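Teleoperation update: kitchen tasks at the Emdale house

Collection at the Emdale house moved from the bedroom and hallway to the kitchen in January. The work is run by Bitico's demonstration group under Ok-hee Kwak, with Na-rae Myung handling operator training and review. This item covers the change in task list, the revised procedure for work near the sink, and a few points from the first review.

The kitchen list has 32 tasks. Each is written as a single sentence the operator reads before taking control, for example "move the bag away from the sink" or "turn the bottle so the label faces the wall." Operators drive the arm from the next room with a hand controller and work mainly from the wrist view. A second view from the doorway is available on a side monitor, but operators are asked to use it only for checking clearance before the arm enters the work area. The policy trained on these episodes will get the wrist view alone, and a demonstration that depends on information the policy will not have is of limited use to it.

Counter height and reach were measured before the first session and the base was locked in one position for the whole block. Moving the base between episodes had caused trouble at the Wusudville site, where the same task ended up with several different approach angles and no record of which was which.

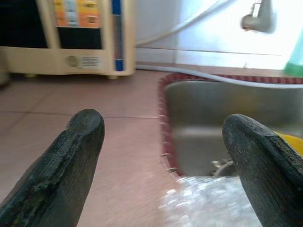 Approach speed is now capped whenever the fingers are below the height of the tap. The earlier cap applied only on contact and was too late to help. Operators who had learned on the bedroom tasks tended to come down quickly and correct at the bottom, and the correction shows up in the data as a small sideways hook just before the grasp. Trained policies copy the hook. Na-rae's instruction is to stop above the object, line up, and then descend in one movement. If the line is wrong, go back up and start the descent again. Do not steer on the way down.

Thin plastic remains the hardest material on the list. It gives little resistance, it reflects the overhead light, and its outline changes as soon as it is touched. Episodes should start with the fingers wide, close slowly, and hold for two seconds before lifting. The hold gives reviewers a clear point at which to mark the grasp. Where a grasp slips, the operator should open fully and try again within the same episode. Recovered failures are kept and tagged. Failures with no recovery go in a separate folder and are not used for training at present.

Hoses and cords are not to be grasped or dragged under any task. If one lies in the path, end the episode and ask the floor assistant to look at it. The same applies to appliances that stay plugged in or plumbed in. They are part of the background for this block, and their position should be left as found so that the kitchen looks like a kitchen in daily use.

On review: the grasp marks made by two reviewers agreed well on rigid objects and poorly on bags. Ok-hee has asked for the marking guide to be rewritten so that the grasp starts at first lift, with first contact recorded separately. Older episodes will be re-marked as time allows. The target for the block is 4,000 accepted episodes, and tagged recoveries count toward it.

The controller mapping has been changed so that wrist rotation sits under the thumb on both left- and right-handed units. Operators who trained on the Yoon controller should book a short refresher before their next session, as the rotation direction is reversed. Bookings go through Na-rae. Refreshers run on Wednesday mornings.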